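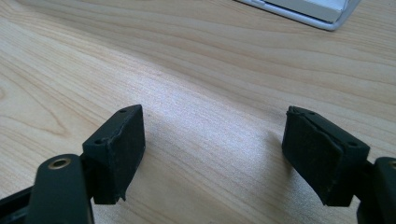 Bramwell reuse shop to open kitchen and tableware room

A reuse shop in Bramwell is to open a second room in March for kitchen and tableware, after donations of household goods outgrew the shelves at the front of the building.

The shop, run by the Pralis charity, took in 2,000 items over the winter. Crockery, storage baskets and small glassware made up most of the boxes left at the door, and a good part of them had been waiting in the back corridor to be priced.

The new room will have 13 tables and space for 200 items at a time. Light wooden tables have been chosen for it, and goods will be set out in the way people use them at home, with mugs beside baskets and bowls instead of being sorted by price.

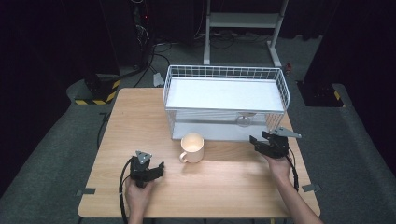 A cream mug and a white wire-mesh basket on a light wooden table.

Mugs will cost 50p each and wire baskets £2. Anything chipped or cracked will be kept back from sale. Sets of plates will be tied together and sold as one lot, which the shop says regular customers have been asking for.

The charity paid for the work with a grant from the Volitz Fund and the takings from a sale in Conedville last autumn, where 129 boxes of china and glass were sold in one afternoon. A smaller sale will be held there again in the summer.

Donations can be brought to the side entrance between 10am and 3pm. Glass and china should be wrapped in newspaper and packed in boxes light enough for one person to lift. The shop cannot take knives, electrical goods or non-stick pans with worn coatings.

The front room will stay open as usual while the tables are being set up.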